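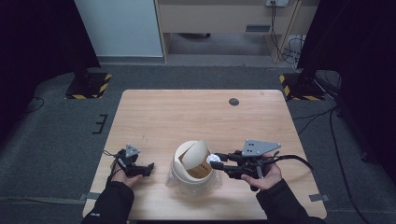 Page 2

**sandrine.barbier** : petite poubelle à couvercle bombé, la blanche. Le sac fait des plis tout autour en bas, à l'exterieur. Vous mettez quoi comme taille ? Le mouchoir reste coincé au bord une fois sur deux, ça m'énerve

**Bozena_J** : sac trop grand. Prends du 5 litres chez Wonetti, le rouleau de 40. Et un noeud sur le côté

> Et un noeud sur le côté

**rorow** : bof le noeud, ça craque direct. Un élastique et basta

**Bozena_J** : l'élastique glisse sur du lisse, testé en décembre. poubelle tout le temps par terre après

**medport** : moi j'enlève carrément le couvercle basculant. Pour des mouchoirs aucun intérêt, on touche le battant à chaque fois, beurk

**rorow** : pas d'accord, sans couvercle sur une table c'est moche

**sandrine.barbier** : je garde le couvercle. Les sacs Wonetti, c'est combien environ ?

**Bozena_J** : plus le prix en tête, pas cher. Regarde bien le diametre sur le paquet

**sandrine.barbier** : ok merci, j'y passe vers 18h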